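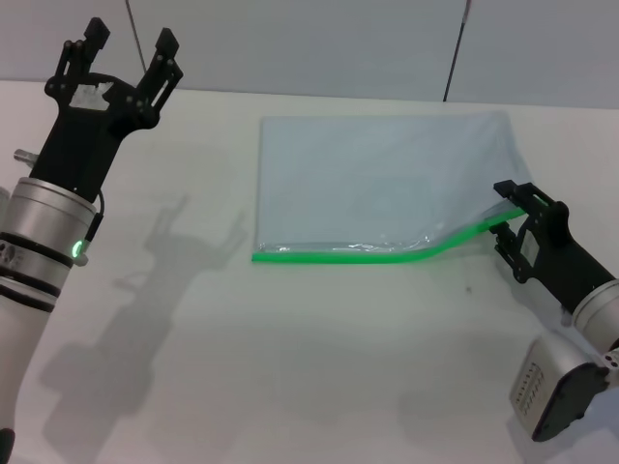

White tabletop against a light gray wall

Home Organizing Assistant, part-time
Yimer Home Organizing, Jarnthorpe

We help households sort, clear and put away what they own. Most of our jobs are kitchens, closets and garages. We need one more assistant to work with Etenesh Bogale on weekday visits.

You will empty shelves and drawers, sort items with the client, label bins and take donations to the drop-off on Ternard Street. Clients make all decisions about what goes. You do not need experience, but you must be able to lift boxes and climb a stepladder. A driver's license is required.

Visits start at 8 a.m. Training is paid and takes 2 days. The job runs through October and may be extended.

To apply, send a short letter and one reference to Kalkidan Belay, Yimer Home Organizing, 363 Skovov Road, Jarnthorpe. Applications close 9 April 2022.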